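Writing a Code of Practice for Simulated Robot Arm Trials
Final project report, Robotics and Automation Laboratory
Submitted November 14, 2024

1. Background

Our group was asked to write a set of working rules for students who run robot arm trials in simulation. The lab at Tenstead has been using simulated trials for a while, but each group kept its own habits. When we tried to compare results from two earlier groups, we found that one had counted a trial as passed if the gripper touched the target, and the other only if the gripper stayed closed on it. The numbers could not be put side by side.

The existing Tridton lab handbook covers the real arms well. It has rules for emergency stops, clear space and who may be inside the marked area. It says almost nothing about simulation, apart from a line asking students to save their files.

2. What we did

We read the handbook and the notes left by four earlier groups, then wrote a first draft of 11 rules. We tested the draft on our own task, which was to move the arm up to an upright post on a table and stop it in a set position. We ran 2,744 trials in total. The first 200 were run without any rules, the way we would have done it before. The rest followed the draft, which we changed as problems came up.

All trials used the Clatberg scene file. Everyone in the group worked from the same copy, kept in a shared folder that only one person could change in a given week.

3. The rules we kept

After testing, we cut the draft down to seven rules.

Rule 1. Write down what counts as a pass before the first trial, and do not change it during a set.
Rule 2. Save the scene file, the controller settings and the random seed together.
Rule 3. Run at least 100 trials before reporting a success rate.
Rule 4. Report every trial in the set, including those that crashed or timed out.
Rule 5. Keep joint speed and force limits at the values used on the real arm.
Rule 6. Check the full path of the arm for contact with the table and fixtures, not only the end position.
Rule 7. Have a second student repeat one set from the saved files before the report is handed in.

Rule 5 caused the most argument. Raising the speed limit makes a set finish sooner, and in simulation nothing gets broken. We kept the rule because a path tuned at the higher speed would have to be redone before anyone could use it on hardware.

Rule 6 came out of our own mistakes. In the early sets we looked only at where the gripper ended up. When we went back through the logs, we found trials marked as passed where a link had gone into the tabletop on the way.

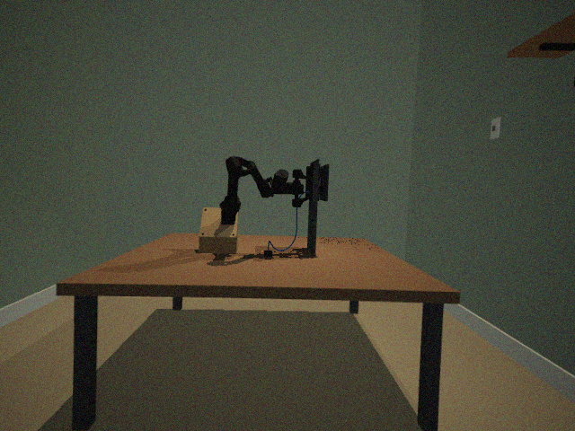 Does a trial that passes in simulation count as clearance to run the same motion on a real arm?

Clearance for a real arm comes only from the handbook checks, done on the day with a supervisor present. A simulated pass can be attached to the request, but it does not replace any step.

4. Results

The repeat check in Rule 7 was the most useful part. In the first round, the second student could not match the original result in three sets out of nine. Two of these were missing seeds – the number had been typed into a window and never saved. The third was an old version of the controller settings. After we made Rule 2 stricter, all the repeated sets matched.

We also ran one long set of 1,000 trials under the final rules to see whether the record keeping slowed us down. It added a few minutes at the start and almost nothing after that.

5. Limits

We tested the rules with one arm model, one scene and one kind of task. Tasks with moving objects or two arms may need more. Rule 3 is a working minimum that we agreed on, and we did not do a proper statistical study to support it.

6. Next steps

The Bajpai project group will use the seven rules next term and keep a list of any they have to break. We have left the draft, the logs and a blank trial sheet in the shared folder. The wording of Rule 6 still needs work, mainly on how close the arm may come to a fixture before it is recorded as a contact.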